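Groupe de travail « Bonnes pratiques, manipulation domestique » – compte rendu de la réunion de juillet

Début à 9 h, les représentants de Junen et d'Albers étant arrivés avec le café, Lanetti sans.

1. Règle des portes. Adoptée après 52 minutes de débat : tout essai en cuisine simulée précise dans quel état se trouvent les portes au départ et à la fin. Albers souhaitait y ajouter les tiroirs. Renvoyé à la prochaine séance, avec les couvercles.

2. Casseroles. Lanetti rappelle qu'un récipient posé sur la cuisinière est réputé chaud, même en simulation. Junen objecte qu'un pixel n'a jamais brûlé personne. Le texte est maintenu, l'objection aussi.

3. Journaux d'essais. Sur 990 essais versés dans Skerus, 444 n'indiquent pas la version de la scène. Chaque partie a reconnu là le travail des deux autres. Champ obligatoire dès le prochain dépôt.

4. Vocabulaire. « Doucement » est retiré du projet de norme, faute d'unité. Albers proposera une vitesse maximale à proximité des étagères en verre.

Annexe au point 1 : 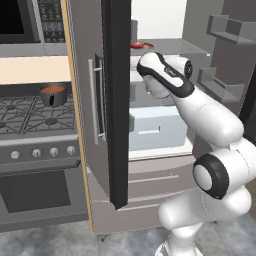

Cuisine simulée, bras devant le réfrigérateur, portes ouvertes.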